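Search this diary
Type a word and press enter

The camel cardigan, 19/12/2019
1 min read

I wanted to fold all the winter clothes this evening, but I stopped already at the first one.
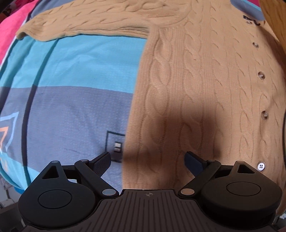 I have the habit to lay every knitted thing on the bed before it goes in the drawer. Then I see what must be repaired. With this cardigan it is the buttons. Three are tan and shine a little, and the lowest one is white. I sewed the white one myself last February, from the tin of my aunt, and I promised it was only for one week.

Impi Kiiskinen says I should write to the shop in Vurko, they sell old buttons there. I looked and they ask 20 for a set, and one must take the whole set. For that money I can live with the white button. The cables are still good and the cuffs also.

Tomorrow the gray scarf and the socks. I must also buy thread.

Last updated by Impi's neighbor, same evening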